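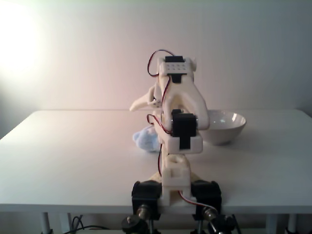 Elbow servo swap and re-zero on a printed arm

umik_bench
Finally did the elbow this April and wow, what a difference! Four screws, new servo in, horn back on at center – then I ran 600 pick cycles and it never drifted. Leave more slack in the lead than you think you need. Mine was tugging at full reach.

Ojeda
Nice!! Did you zero before or after putting the horn on?

umik_bench
Before. Power it, send center, then press the horn on.

dristeo
I'd disagree on slack. A big loop catches on things. I tie mine down at each joint and I'm past 900 cycles.

Aravind Pai
Tied leads broke on me at the wrist, right at the plug. Small loop at the joint, tie below it – best of both. And check your table clamps! Mine had backed off a half turn and I blamed the elbow for a week.

umik_bench
Ooh, checking mine tonight.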